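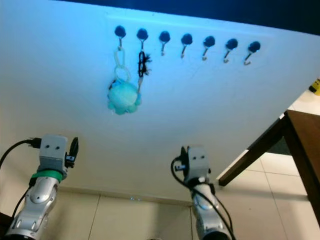
Hook panel, head view

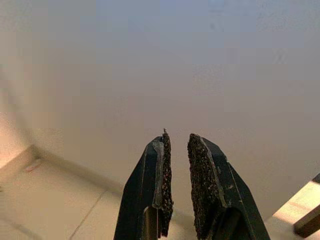 2 min read

Re: [dirnov-users] Planner picks the wrong hook
From: Senga Cowie
Wednesday, 18:10

Lorna Baxter wrote:
> With Skullivex perception on, the planner sends the left arm to
> the second hook when I ask for the first one. Is this the camera
> calibration again?

Hello Lorna,

I do not think it is calibration. In the head view the plush toy hangs just below the second hook, and the cord from the black loop comes very close to it. The segmenter joins both into one object, then takes the nearest hook as its parent.

Please try two things:

1. Set merge_gap to 4 pixels. The default is 18, too large for thin cords.
2. Assign the parent from the top of the mask — the chain must be part of it — and not from the center.

With these settings I replayed 70 saved plans in Nirnach and the hook was wrong in two of them.

For the wrist view, please mask the fingers and the pads before the depth filter. The small raised bit at the top of the left pad should be inside the mask too, or the filter may keep it as an obstacle.

My patch is in the branch "parent-from-top". Comments are welcome.

Regards,
Senga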